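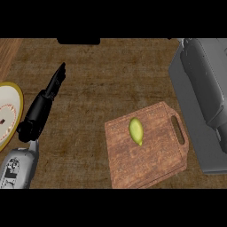
Riltico Linen and Cotton Sewing Kit: Drawstring Pouch

The Riltico pouch kit is supplied for hand or machine sewing and is suited to makers with some prior experience. Each kit contains pre-washed linen for the outer, printed cotton for the lining, 2 lengths of cord and a printed pattern with seam allowances included. Instructions are provided in English and French.

Fabric colours vary between dye lots. Customers requiring matching pieces should order all kits at the same time. Needles, thread and scissors are not included.

Item no. 358
Price: $40
Junska lining option (grey floral): available from November

Unopened kits may be returned to the Hinstead warehouse. Cut fabric cannot be exchanged.

Print this page | E-mail to a friend

Comments (2)

Vanderleia Brito, 6 August 2023
The cord is a bit stiff at first but the linen is lovely. I lined mine with leftover quilting cotton.

Rocha
Is the pattern sold separately?

This site uses cookies. By continuing to browse, you agree to their use. Accept | Settings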